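About Tedeo

Tedeo is a translation and terminology office. We prepare technical documentation in nine language pairs, with Dutch, German and English as the main source languages. The office was set up by Femke Van Loon, a former patent translator, and is run by her together with Roos Cuypers, who is responsible for terminology and quality control.

The bulk of our work is operating manuals, safety data sheets, maintenance schedules, parts catalogs and tender documents. We do not handle marketing copy, subtitles or sworn translations of personal records. Requests of that kind are declined on the day they arrive so that the client can look elsewhere.

How a job is processed

Source files are accepted in any common editable format. Scanned material is accepted as well, but it is transcribed first and the transcription is billed separately by the page. On receipt, each file is segmented and compared with the client's translation memory. The result of that comparison is sent to the client as a word count in four bands: exact matches, high matches, low matches and new text. The quote is calculated from those bands. Layout work is quoted per hour.

Every text is handled by two people. The first translates, the second revises against the source, line by line. The reviser has the final word on grammar and completeness, and the terminology desk has the final word on terms. Where a source sentence can be read in two ways, a query goes to the client before delivery. Queries are collected in one sheet per project and sent once a day at 3 p.m.

Terminology

Each client has a separate termbase. An entry holds the source term, the approved target term, any forbidden variants, a short definition and the document in which the term was first found. New clients usually start with a list of 60 to 208 entries, depending on how much legacy material they can supply. Entries are reviewed once a year, in May, and outdated ones are marked as such but never deleted, so that older manuals can still be checked.

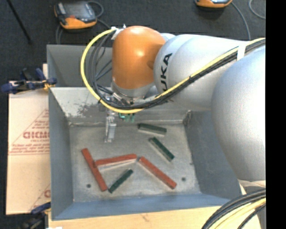 Who owns the translation memory and the termbase?

The client does. Both are exported on request in an open exchange format, free of charge, during the contract and for twelve months after it ends. Tedeo keeps a working copy for the same period and then erases it.

Staff and software

The office employs 14 people, of whom nine are translators and three are full-time revisers. For languages outside our own range we work with a fixed group of freelancers. All of them complete a paid trial text of 166 lines before the first assignment, and their work is revised in the office under the same procedure.

Project tracking runs on Bitport. Termbases are maintained in Adavik, which clients can consult through a read-only login. Machine translation is used only where the client has agreed to it in writing, and the output is revised in full - the invoice shows which files were treated this way.

Confidentiality

Files are stored on our own servers and are not sent by ordinary e-mail. Nondisclosure agreements can be signed on your form or ours. Freelancers sign the same terms as employees.

Contact

Requests for quotes are answered within one working day. Please state the language pair, the file format, the deadline and whether an earlier version of the document has been translated. Questions about existing termbases go directly to Roos Cuypers. The office is open from 8:30 a.m. to 5 p.m.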